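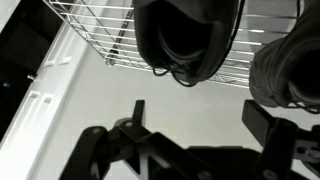 Hanging shoes from a wire closet shelf - does it ruin them, or the shelf?

Posted by Warraich, 23 Mar 2026

We moved into a two-bedroom at Culico Court in May of last year, and I have been fighting with the hall closet ever since. It's a narrow thing behind a white panel door, with one chrome wire shelf across it and not a whole lot else, and the floor space is already spoken for by the vacuum, the dog food bin and a box of my mother's records that I keep promising to go through. So lately the shoes have been going up instead of down. The black pair hanging by the wire shelf, with the laces dangling in loops, is the one I wear to work, and I have to say I like having them up at eye level. I don't trip over them in the dark and the dog can't get at the tongues.

My husband thinks I'm going to wreck them. He says the weight of the shoe will stretch the collar or pull the eyelets, and he also says the shelf was never meant to carry anything from below, only from on top. I told him shoes don't weigh anything. He put one of his steel toes on the kitchen scale to prove me wrong, and I will admit it was heavier than I'd have guessed!

So I have a few things I'd love to hear about from people who have done this for longer than I have. Is there a best way to hang a shoe? I've tried tying the laces together and slinging them over a rod, and I've tried the curved hooks that are sold for pots and pans, and both of them work but neither one feels quite right. Does the wire leave a mark on softer shoes? And how many pairs could I hang before I need to worry about the little brackets that hold the shelf to the wall? There are four of us in the house and the kids go through sneakers like you wouldn't believe, so if this works I'd like to do everybody's.

I'd rather not hang an organizer on the back of the door, if I can help it. We had one at the old place and it banged every single time someone came in, and we rent, so I can't go screwing things into it.

Posted by closet_and_kettle

Oh, I have lived with wire shelves in four different apartments, so I feel like I was waiting for this one! The short version is that ordinary sneakers will be fine and I would not do it with heavy boots.

For the hanging itself, please don't tie the laces together. It's all right for an afternoon, but day after day the whole weight of the shoe is on the top pair of eyelets, and on a cheaper shoe that's the first place to go. What I do is use the S-shaped hooks, the kind with a plastic coating, and catch the shoe by the pull loop at the heel if it has one. If it doesn't, I slide the hook under the laces about halfway down, with the laces done up snug, so the load gets spread over several rows. Hang them from one of the heavier bars and not from the thin rods. The thin ones will bow a little over time and then your shelf has a permanent dip in it, which I know because mine did, right over the laundry.

As for marks, padded collars will take a dent if they press against the wire, but on most of mine it came out after a day of wearing. Suede was a different story. I had a tan pair that kept a line across the side for good, and I still think about those shoes. If you have anything soft, stuff it with a bit of tissue and turn it so that the sole is what touches the metal.

One more thing, and it's more about smell than about strength. Shoes that hang get air all around them, so they dry out much better than they do in a heap, but you want to leave the closet door open for an hour or so after you get home. I also keep a tray under mine in winter. Snow melts, and it all comes down on whatever is on the floor, and I would hate for that to be your mother's records.

Posted by Solturel

works fine. did it for 7 years in a dorm and then my first apartment. the hooks slide around though so put a zip tie on the bar either side of each one

Posted by ketero_handy

I did apartment maintenance for a good long while before my knees gave out, and I've put back up more fallen wire shelves than I care to remember, so let me talk about the brackets.

Your husband is half right. The shelf doesn't much care if the weight is on top or underneath, as long as it's pulling straight down. What matters is how it's fastened. In a lot of rentals the clips along the back go into bare drywall with a plastic plug, and those plugs are fine with towels and not so fine with a family's worth of shoes. Put your hand under the front edge and lift gently, then press down. If the clips at the back shift or you see a little white dust, stop there and call the office before you add anything else. If it has diagonal braces running down to the wall, you're in much better shape.

I can't give you a number of pairs without seeing how yours is mounted, and I'd be wary of anybody who does. Start with the everyday shoes, keep them near the ends and close to the supports, and keep the heavy stuff off the top of that same stretch. Look at it again after a week. The steel toes should stay on the floor, I'm afraid - he can have that one.

Also, since you rent, take a picture of the brackets now, before you load it up. I've seen people charged for shelves that were loose on the day they moved in. And if you do end up needing something on the door after all, a bit of felt at the bottom corners of the organizer takes care of most of that banging.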